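Ticket 387 – Foam letters keep dropping off the black backdrop
Opened by: Relu Tudose
Status: Closed, with one loose end

Original message
Hi all! So the letters are down again. I came in this morning and the pink "a" was lying face down on the toaster oven, and the orange "U" had slid down the fabric and got stuck in a fold. I've put this backdrop up myself, twice now, and I'm running out of patience (and tape). It's plain black fabric, pinned along the top under the white strip of ceiling, with the letters in two rows, "Fast" over "UMI". The big capitals fall more than the small ones. Any ideas welcome!

What I had tried already
Double-sided foam tape from Kalden, small squares, one on the back of each letter. Held for 2 days. Then the same tape in long strips, which looked great until the "M" came away and took a whole patch of fuzz with it. I also tried steaming the wrinkles out first, thinking a flatter cloth would help, and I gave up halfway across because the steamer kept spitting on the table.

Reply from the Brillard help desk
They asked what the fabric was (no idea, the label is gone) and whether the tape was sticking to the foam or to the cloth. Good question! I checked, and it was stuck to the foam like crazy. The cloth was the problem. They said to forget tape and use short dressmaker pins, pushed through from behind, two per small letter and four per capital.

Update, Wednesday, February 23, 2022
Did it with a box of Lobo pins and it took me most of my lunch break, mainly because you have to reach behind the cloth and feel for the letter with your other hand. I left the folds alone this time. The "F" went on a bit tilted and lower than its neighbors, and I've decided I like it – the top row has a nice little arc to it now. I also put the table back the way it was, toaster oven on the left, the divided tray with the beans and the green stuff toward the back, and my water bottle off to the right. 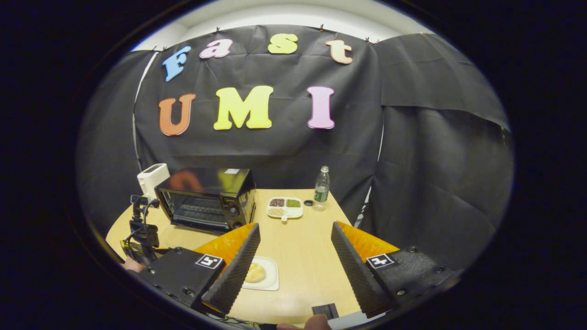

Still open
The side curtain on the right. It hangs at an angle over the main backdrop and I'd like it straight, but I don't want to pull on anything while the pins are new. I'll open a separate ticket if it bugs me enough. Closing this one, and thanks for the pin tip!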